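Cleaning and handling glossy white surfaces
Household tips: kitchen and utility room
Updated Sunday, March 4, 2018

Gloss white finishes are easy to wipe and easy to spoil. Most of the damage seen on bin lids, appliance casings, bathroom fittings and moulded storage comes from cleaning, with a smaller share from lifting and moving. The notes below cover both. They apply to hard, smooth, non-porous surfaces. Painted wood and enamel are dealt with on their own pages.

Before you start

Remove dry dust first. Use a soft brush or a clean microfibre cloth, with no pressure. Dust dragged across gloss under a damp cloth leaves fine circular scratches, which show badly under a side light and cannot be washed off.

Check the care label if there is one. Some glossy parts carry a clear coat that clouds when it meets alcohol. If in doubt, test on the underside and leave for an hour before looking again.

Basic wash

Mix 4 ml of plain washing-up liquid into 570 ml of warm water. That is one pint, and enough for a large casing. Stronger mixtures do not clean better and take longer to rinse.

Use 2 cloths, one for washing and one for rinsing. Wring the first until it no longer drips. Work from the top down in straight overlapping strokes. Rinse with clean water before the soap dries, then dry with a third cloth or a piece of old cotton sheet.

Do not use scouring cream, melamine sponge or kitchen paper. Melamine sponge is an abrasive and will leave a dull patch that is permanent on most plastics.

Marks that stay after washing

Grease film: repeat the wash, leaving the damp cloth in place for a few minutes.

Sticker residue: a drop of cooking oil, left for ten minutes, then the basic wash.

Scuffs from dark rubber or shoe soles: a white pencil eraser, used lightly. Stop if the gloss begins to fade.

Yellowing: this is a change in the plastic itself. Cleaning has no effect.

Limescale: white vinegar diluted by half, kept off metal trim and rinsed well.

Curves, rims and ridges 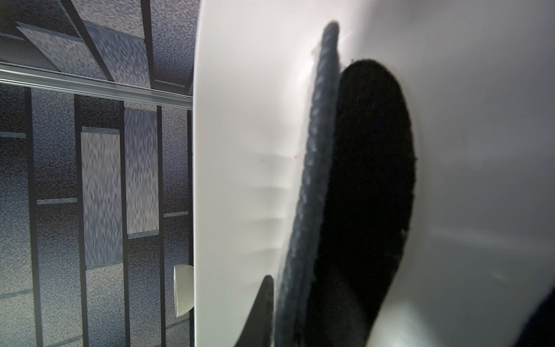

Curved gloss is harder to inspect than flat gloss, and marks are often missed on the first pass. Stand so that the light comes from one side and move your head, not the lamp. A glare spot hides whatever is under it, so look at each area from two positions. Shallow relief needs separate attention: on this white surface the four faint ridges are where a flat cloth rides over the steps and misses the corners between them, and the two tiny reddish specks near the top one are the sort of thing it passes by. Wrap the cloth over a fingertip or use a soft toothbrush dipped in the basic wash, working along each ridge and then across it. Blot, do not rub, when drying.

Moving glossy items

Take off rings and watches. Grip with clean, dry hands or soft-faced gloves, and spread the hold over as much of the surface as possible. Thin rims should not take the full weight.

Set the item down on a folded towel. For storage, wrap in plain cotton - newsprint can transfer ink to white plastic, and bubble wrap left on in a warm loft may print its pattern into the finish. Keep out of direct sun.

Page checked by Lucinda Nakamura. Corrections to Hideaki Amano, Kubo household pages.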